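About Estano Outdoor Events

Estano puts on free and low-cost outdoor events for towns, park districts and neighborhood groups. Most of our work is summer concerts, lawn dances, family game nights and small street fairs. We started in 2000 with one flatbed trailer, two speakers and a permit for a Saturday evening in Cassim Park. The trailer is still in use, with new tires and a new deck.

We are a planning company first. A town usually comes to us with a date, a field and a budget, and sometimes only two of those. We work out the layout, the power, the parking, the restrooms, the food trucks and the rain plan, and we stay until the last trash bag is in the dumpster.

Last year we ran 145 events in 71 parks and public squares. Nearly all of them were free to the people who came. The money comes from the host towns, from local business sponsors and from vendor fees, and we publish the vendor rates on our booking page so that everyone pays the same.

What we do

Concert series. We book bands, set the schedule and run the sound. A typical series is six or eight weeks on the same night of the week, with music starting at 6:30 p.m. and ending before the park closes. We try to put at least one school or community band on every series.

Street fairs. These take longer to plan than anything else we do. Road closures have to be filed early, and businesses on the block need to know where deliveries will go that day. We meet with them in person before the map is final.

Family nights. Lawn games, craft tables, face painting and a short show for younger kids. They work well in small parks without a stage and they cost a town much less than a concert. 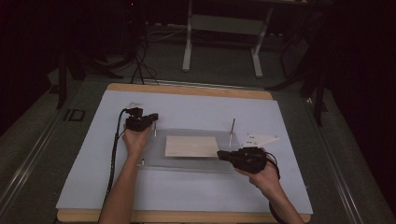
Page 3

Winter events. We added these after several towns asked for something in February. So far that means a lantern walk in Pomen and a soup and music afternoon in the old Julent market hall. Both will be back, and we are talking with one more town about an ice carving day.

How we work with towns

Each host town gets one coordinator, who is the contact from the first phone call to the final invoice. That person visits the site at least twice, once in daylight and once at the hour the event will end. Lighting along the walk back to the parking lot is the thing we most often end up adding.

We carry our own insurance and bring our own generators, cable covers, tents and barricades. If a park has power on site we will use it when the load allows — generators are loud, and people sitting near the back of the lawn hear them more than the band.

Rain calls are made by noon on the day of the event. They are posted on our website and on the host town's page. If a show is rained out, we offer the town one make-up date in the same season at no added charge for our staff time. Performers are paid half their fee for a rainout.

Access

Every layout we draw has a firm, level path from the nearest accessible parking to the seating area, and a section of the lawn where the view is not blocked by people standing. Service animals are always welcome. Other pets depend on the park's rules, which we list on each event page.

Sign language interpreters can be arranged for any of our stage shows. Please write to us two weeks ahead. We also keep a quieter area at family nights, away from the speakers, with shade and a few benches.

Where we are

Our office and warehouse are on the same lot in Julent, behind the bus depot. The office is open weekdays from 9 a.m. to 4 p.m. In summer most of us are out at sites after lunch, so mornings are the best time to call or stop by. Deliveries go to the warehouse door on the alley side.

Booking and jobs

Town and park district bookings for summer open in the fall, and the June and July dates go first. Neighborhood groups can book through the end of winter if they already have permission for the site.

Bands, dance groups and children's performers should use the performer form and include a link to a live recording. Studio tracks are fine as an extra. Food vendors need a current county health permit before we can assign a space.

We hire seasonal crew each spring for setup, parking and cleanup. Shifts are mostly evenings and weekends, and you need to be able to lift a folded tent with one other person. Crew applications are posted on the jobs page and can also be picked up at the office.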